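Recall intervals and records transfer: changes at the Lullotthorpe practice

August 21, 2025

Patients registered at the Flondstead branch will by now have had a letter about the move of optometry records to the Lullotthorpe practice. The transfer covers 2,751 patient files. Of these, 944 belong to people who have not had an eye examination within their recommended interval, and they will be written to separately.

The Flondstead branch stopped taking bookings for full eye examinations in June. It stays open for spectacle adjustments, collections and repairs. Contact lens aftercare is at Lullotthorpe only.
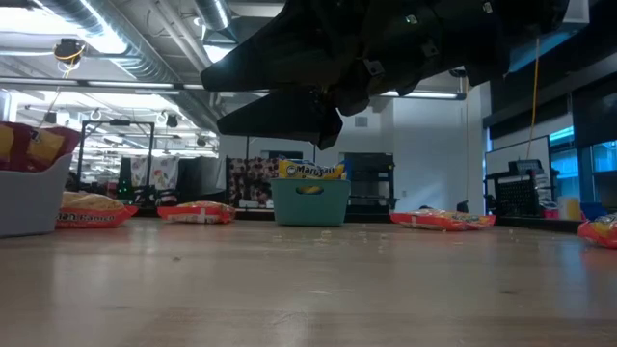

Recall intervals are set by the examining optometrist and recorded at the end of each visit. The usual interval for an adult with no risk factors is two years. A shorter interval may be set for patients with diabetes, raised eye pressure, or a parent, brother, sister or child with glaucoma. The interval on your file does not change when the file moves. If you were told twelve months at Flondstead, it is still twelve months.

Files are being moved from the old Bangera system into Skasska, the one already in use at Lullotthorpe. Prescriptions, pressure readings and visual field results transfer as they stand. Retinal photographs taken on the older camera transfer at their original resolution and can be opened beside newer ones. Handwritten notes have been scanned and attached to the file as a single document, so they cannot be searched by keyword. The optometrist will read them before your first appointment.

There are 115 files in which the date of birth or postcode did not match between the two systems. These have been held back and are being checked by hand. Anyone affected will be telephoned. We will ask you to confirm your address and will not ask for bank details.

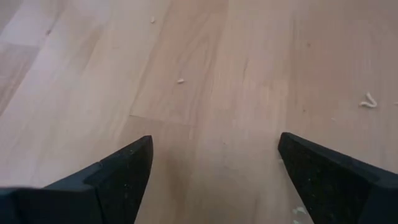
Appointments at Lullotthorpe are 30 minutes for a standard examination and 45 minutes where pupil dilation is planned. Dilating drops blur near vision for several hours and you should not drive until it has cleared. Please bring your current spectacles, including any reading pair, and a list of your medicines. Contact lens wearers should bring the lens boxes or a note of the brand and power.

Natalia Cervantes will see patients on the glaucoma monitoring list. Field tests for this group are now booked as a separate visit before the examination, so that both sets of results can be compared at the same sitting. Patients who find the field test tiring may ask for one eye to be tested on each visit.

Copies of your prescription are free and can be collected from either branch. A copy of the full record must be asked for in writing, with proof of identity. 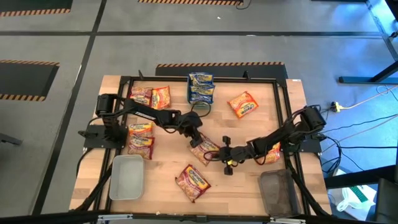 Nneka Uzor wrote to ask whether splitting the field test from the examination means two journeys for people coming from Flondstead. "My mother has had both done in one morning for years, and the bus is not frequent," she added. Both can still be done on the same day if this is requested when booking. The field test is then given first, with a break of at least 20 minutes before the examination. Same-day pairs are offered in the mornings only.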